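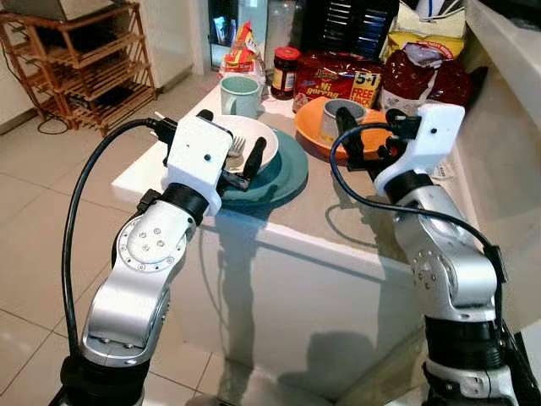 Kitchen Chores Trial: Two-Arm Unit, Weekly Safety Check
Checked by: Hemi Costigan
Date: 8 October 2025
Unit: Vandura, run hours 646

1. Emergency stop within reach of the person standing by
OK. Pressed it twice from each side. Bastian has finally moved it off the windowsill, bless him, and I'd love it to stay moved.

2. Wrist and forearm cables
OK, with a comment. The loops need to be generous enough for the wrist to turn, I know, but please watch them near mug handles and anything with a rim.

3. Finger pads
Left pair OK. Right pair REPLACE before the next session. They're getting shiny, and glazed mugs are slippery enough for people with proper hands!

4. Joint cover screws
OK. Went round them all with the small driver.

5. Dishes free of chips and cracks
OK. One plate retired to the plant shelf at home, where it is doing very nicely.

6. Groceries kept clear of the arms' path
NEEDS WORK. Rizwan likes a real, lived-in counter for the clearing task and I do see his point (my own looks far worse by suppertime), but jars go to the back, please, and bread well away from the elbows.

7. Forks and other cutlery
Supervised only. Forks are still the hard one. Knives stay in the drawer until we review in December.

8. Floor dry, nothing to trip on
OK after mopping.

General comment: people keep asking me whether it can do the dishes yet. It can shift a mug or a bowl with someone watching, and I've grown quite fond of seeing it try, but I wouldn't leave it alone with my grandmother's china. 19 stops logged since the last check, all of them ours.

Next check due at 1,000 run hours or after any drop.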